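**August 2022**

## Dirceu walks the whole of the Kusau path, and brings half the town with him

If you were anywhere near Mansour Green on the morning of the walk you'll have heard the cheering, and if you weren't, well, you missed a treat! Dirceu Lins, who is 11 and in his last summer before big school, has finished walking every stretch of the Kusau path to raise money for the children's library van. He came down the last hill with his shoes in a terrible state and a grin you could have seen from the bypass.

The final figure, now that the envelopes from the bakery and the post office have been opened, is £3,111. His target was a good deal lower than that. He'd set it himself in January, on the back of a school worksheet, and his teacher has asked to keep the worksheet for the classroom wall.

For anyone new to the area, the library van goes out to the villages that lost their reading rooms, and it stops at 8 places between here and Skerkex. It carries picture books, audiobooks, large print for the grandparents, and a box of jigsaws that is always out on loan. Dirceu started using it when he broke his wrist and couldn't play football. He got through the whole shelf of sea stories in a term and then began asking the driver why there weren't more.

The driver is Tarek Akl, and he did the last three miles alongside Dirceu in his work boots, which we thought was heroic in that heat. "He told me the van needed new shelves before I'd even noticed they were sagging," Tarek told us at the finish. "Then he asked what shelves cost. I gave him a number and he wrote it on his hand."

The walk was split into 20 short sections so that younger children could join in for a bit and be collected at the next gate. That worked beautifully – there was hardly a stretch without company, and the group coming through the Flurnow woods was so long that the front had reached the stile while the back was still having its squash. Thank you to the Flurnow farm shop for the squash, and for the plums, and for letting everybody use the loo.

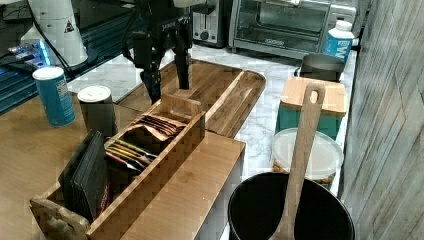
The money will go on the shelves first, then on a proper step with a handrail for the side door, and whatever is left will be spent on books. Dirceu has been asked to help choose them. He has already handed in a list, with the sea stories at the top and a surprising number of books on bees.

At this month's town meeting he was given a certificate and a round of applause that went on long enough for him to go bright pink. He said thank you to his mum, to his little sister for doing 3 sections without being carried, and to the lady with the spaniel who walked with him in the rain near Skerkex and never gave her name. If that was you, please do get in touch, as he'd love to send you a card.

Late sponsor money can still be handed in at the library desk, in an envelope marked "Van". The van itself will be on Mansour Green for the summer fair, so pop up and say hello to Tarek, and bring back those jigsaws if you've got them!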